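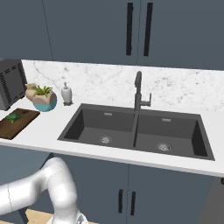

Kitchen robots need a written rule for glass

Print this page | E-mail this article

Most shops that test robot arms on kitchen jobs have a rule for people. Stay outside the line, know where the stop button is, sign the sheet. Few have a rule for what the arm does with a drinking glass, and I think they should.

I worked on the Plemdale test plan for 16 months. We ran everything in simulation first, as most groups do now. A simulated glass costs nothing, and that is the trouble. At Plemdale a run counted as a pass if the object ended up where it was supposed to go. How it got there was left out of the score. An arm could swing a tumbler low over a faucet and still get full marks.

My proposal is short. Any run with a breakable object should be scored on the path as well as the finish. Set a minimum clearance of 2 inches from fixed items such as faucets, planters and cabinet handles. Cap the wrist speed near the counter. Log every contact, even a light one, and fail the run after the first.

The same numbers should apply in simulation and on hardware. Rashidi, the draft many of us work from, has 64 pages and leaves clearance "to the operator." That is too loose. Two labs can both claim they follow it and mean very different things.

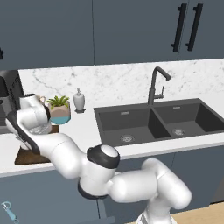
Vichien Nilsuwan wrote to me that a fixed clearance would rule out half of the useful jobs in a small kitchen, and that he would sooner see a limit on contact force. He has a point about tight counters. I would allow a smaller number there if it is written down before the run and printed with the results.

I don't accept force alone. A glass can be tipped by a very light touch, and simulated force readings vary a lot from one engine to the next. Distance is easier to check.

Kirthorpe plans to try the path score in February on about 6 tasks. I have asked them to publish the failed runs too.

E-mail this article | Print this page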